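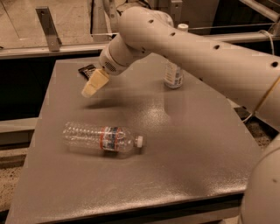
Aproveitamento de chuva · Instalações prediais
Leitura: 7 min

Fio sobre dimensionamento de cisterna residencial. Vou tratar do volume do reservatório e do descarte inicial, os dois itens que mais chegam errados nos projetos que reviso.

O erro mais comum é partir da média anual. Em Monano a série que usei dá 1.748 mm por ano. Com 100 m² de telhado em projeção horizontal, o número parece resolver qualquer demanda de jardim e descarga. O problema está na distribuição ao longo do ano.

Lembrando a conversão: um milímetro de chuva sobre um metro quadrado é um litro. Área de captação é a projeção horizontal do telhado. A inclinação das águas não aumenta a captação, salvo com chuva de vento, e ninguém deveria dimensionar reservatório contando com vento.

Sobre esse volume bruto entra o coeficiente de escoamento. Telha cerâmica absorve parte da chuva, telha metálica absorve quase nada, laje com brita retém bastante. Se o projeto não informa o material da cobertura, o coeficiente que está lá foi copiado de outro projeto.

Segundo desconto: eficiência do filtro. Filtro de queda vertical perde água em chuva forte, porque a lâmina passa direto pela malha. No Fliltar que temos instalado a perda é visível nos picos e desprezível em chuva fina. O manual traz uma curva de eficiência por vazão. Usem a curva, o valor da capa do catálogo é o melhor ponto dela.

Agora o volume do reservatório. O que interessa é a maior sequência seca que se quer atravessar e o consumo diário nesse período. A média mensal esconde isso: dois meses com o mesmo total podem ter chuva espalhada ou concentrada em três eventos, e o reservatório se comporta de modo completamente diferente.

O método que uso é simulação diária. Uma linha por dia, quatro colunas: volume inicial, entrada, consumo, extravasão. Volume final de um dia é o inicial do seguinte. Rodo a série inteira para vários tamanhos de reservatório e leio a fração da demanda atendida em cada um.

A curva sobe rápido e depois achata. O ponto de escolha fica antes do trecho plano. Dobrar o reservatório dali em diante custa escavação, laje e impermeabilização, e rende poucos dias de atendimento por ano.

A Hạnh Doãn refez minha planilha para Monano e achou um erro de ordem: eu subtraía o consumo depois de calcular a extravasão. Parece detalhe. Em reservatório pequeno muda o resultado, porque a água consumida no dia abre espaço para a chuva do mesmo dia. A convenção tem que estar escrita no memorial.

As duas convenções existem na literatura e as duas são defensáveis. Consumo depois da chuva é mais conservador. Passei a rodar as duas e apresentar a faixa. Se a faixa for larga, o reservatório está subdimensionado ou a demanda está mal estimada.

Demanda: peçam leitura de hidrômetro, não estimativa por pessoa. Na casa de Monano o consumo de descarga medido ficou bem abaixo do tabelado. A rega ficou acima, concentrada na tarde e quase toda no período seco. O consumo de rega é anticorrelacionado com a chuva, e planilha com demanda constante ignora isso.

Descarte inicial. A primeira água lava poeira, folhas e fezes de aves. A regra usual fixa uma lâmina por metro quadrado. Funciona como ponto de partida, mas depende do intervalo desde a última chuva e do entorno. Telhado sob árvore precisa de mais. Rua sem pavimento também.

O dispositivo mais simples é um tubo vertical com boia e um dreno pequeno no fundo. O dreno esvazia o tubo entre eventos. Aqui regulamos para esvaziar em cerca de 45 minutos. Com dreno lento demais, a chuva seguinte encontra o tubo cheio de água suja e vai direto para a cisterna.

O dreno entope. É o ponto de manutenção mais frequente do sistema e costuma ficar atrás do tubo, encostado na parede. Deixem o registro de frente e a uma altura em que se consiga desmontar com a mão.

Entrada na cisterna: por baixo, com curva voltada para cima, para não revolver o sedimento do fundo. Tomada de água: flutuante, logo abaixo da superfície. Extravasor: com sifão e tela contra insetos. Diâmetro do extravasor nunca menor que o da entrada. Já vi menor em obra entregue.

Sobre bomba. Estamos com uma Montoya de pressurização e o único problema foi acionamento em ciclos curtos com torneira pouco aberta. Um vaso de expansão resolveu. Antes disso cogitaram trocar a bomba por uma Kellow de potência maior, o que teria piorado o ciclo.

Separação das redes. Tubulação de água de chuva identificada em toda a extensão, ponto de uso identificado, nenhuma conexão direta com a rede potável. O reabastecimento em período seco entra por cima, com separação atmosférica. Válvula de retenção não substitui separação atmosférica. Este item não tem margem para interpretação.

O volume de reabastecimento também costuma estar errado. Se a boia de água potável mantém a cisterna pela metade, metade do reservatório deixa de existir para a chuva. Mantenham só o mínimo para a sucção da bomba.

Em outubro comparamos a simulação com o nível medido na cisterna. A forma da curva bateu. O nível real ficou um pouco abaixo do calculado depois dos eventos intensos - coerente com a perda no filtro - e igual nos demais dias. Corrigi a eficiência e mantive o resto.

Limitação da comparação: um único período, um único telhado, sensor de nível com deriva que só percebi na segunda conferência com régua. Quem for instalar sensor, confira com régua no início e no fim de cada série.

Pergunta que recebi por mensagem: vale usar dados mensais se a estação próxima não tem série diária? Vale como estimativa preliminar. Para projeto executivo, prefiro série diária de uma estação mais distante com regime parecido, corrigida pela razão entre os totais.

Outra: dá para beber? O sistema descrito no fio é para uso não potável. Para consumo humano muda o tratamento, o monitoramento e a responsabilidade técnica, e não vou resumir isso em uma postagem.

Falta falar de limpeza da cisterna e de cisterna enterrada em terreno com lençol alto, onde o risco é o reservatório vazio flutuar. Fica para outro fio, preciso antes refazer o cálculo de empuxo com o peso real da tampa.

45 compartilhamentos · 7 comentários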